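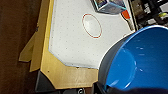

Chapter 7
House Rules for Arms and Grippers

Every workplace with a robot in it has two sets of rules. The first is printed, signed and kept in a folder. The second is what people do at ten to five, when the folder is at the other end of the building. Most of this chapter concerns the first set, with regular glances at the second.

The Durerdale Code, which we follow throughout, has 23 clauses on small arms working in shared rooms. Students tend to skip to the ones on speed and force because they contain sums. The clauses on tidiness contain none, and are broken more often.
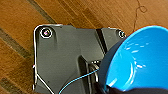 Take Clause 5, on loose items. It asks that any wire, string or strap within reach of the gripper be fixed down, removed or written into the task plan. The wording is dull and the clause is excellent. A finger closing on a bowl will close just as firmly on a cable, and will report success in both cases.

The Otinness workshop rules go further and make the operator look over the floor as well as the work surface before each run. Operators grumble about this - floors, they feel, are somebody else's department.

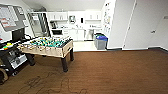
Who is responsible for clearing the work area before a run?

The operator who starts the run. The duty can't be passed to the person who used the area last, however much they deserve it.

Clause 7 deals with stored energy. Springs, hinges and anything under tension must be named in the task plan, along with the direction in which they will move if let go. Daher's older guidance left this to "common sense", a phrase that has since been taken out. 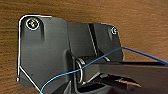
Fig. 7.1 Gripper finger near a coil spring, with a blue wire crossing the bracket.

Before reading on, write a task plan for one small job of your own, naming every loose item and every spring. Keep it to hand, as Section 7.2 marks it against the Clomel checklist.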